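1/ Right, I've had the new Holtell tape on repeat since it dropped and I need to talk about it somewhere, so you lot are getting a thread. Sorry in advance to anyone who follows me for the football.

2/ For anyone who missed him: Holtell raps like he's trying to get the whole story out before the bus comes. Last year's EP, Stovby, was five tracks and I thought two of them were brilliant and the rest were warm-ups. This one is called Ergate and it's a massive step up.

3/ The opener has no drums for the first verse. None! Just a detuned piano and him going on about his uncle's van. Then the kick comes in halfway through a line and I swear I sat up in my chair.

4/ Production is nearly all Živko Krasniqi, who did that Villalobos single everyone was playing out of their car windows in the summer. You can tell it's him by the bass — it's always a hair behind where you want it, and it makes you lean in.

5/ Speaking of Villalobos, she's on track four and she absolutely walks off with it. Sixteen bars, barely raises her voice. That line about posting her old landlord a thank-you card had me rewinding three times.

6/ Not everything lands. Track six is a love song and he's singing on it, and he is not a singer. The hook goes on for ever. I've given it a fair go and I skip it now.

7/ Also the skits. Who is still doing skits? There are 2 of them and they're both voicemails. I'll let the first one off because it runs straight into "Night Fare", which is the best thing he's ever written.

8/ "Night Fare" then. No hook, one long verse, all of it set in the back of a minicab at ten to four in the morning. The driver gets more lines than Holtell does. He does the driver's voice too, but only slightly, so it takes you a minute to catch on who's talking.

9/ Someone in my replies said it's too slow for a rap record and I get that, but have it on headphones and listen to what Krasniqi is doing with the indicator sound. It's the hi-hat. The indicator IS the hi-hat. I missed it until the fourth listen and I was so pleased with myself. 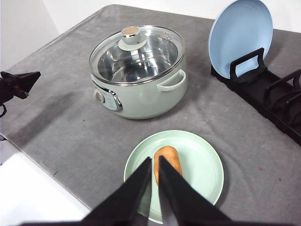 10/ Where was I. The closer! It's the shortest one on there and it's the only one where he sounds like he's showing off, double time all the way through, and I reckon he's earned it by then. You can hear someone in the room laugh at the end and they've left it in.

11/ Went to see him play in November, upstairs in a place that holds 40, and half of those were his cousins. He did an early version of the closer and forgot the second verse, so he just started it again from the top. Lovely night. I bought a T-shirt that doesn't fit.

12/ The tape was on 551 plays when I first put it on and it's at 610 now, and I suspect a good chunk of those are me. Please go and help him out so it stops looking like one very keen person in a kitchen.

13/ If you only try one, make it "Night Fare". If you like that, go back for track four. And if anybody has a clean copy of the Stovby instrumentals, my messages are open — I've only got the ones ripped off the radio.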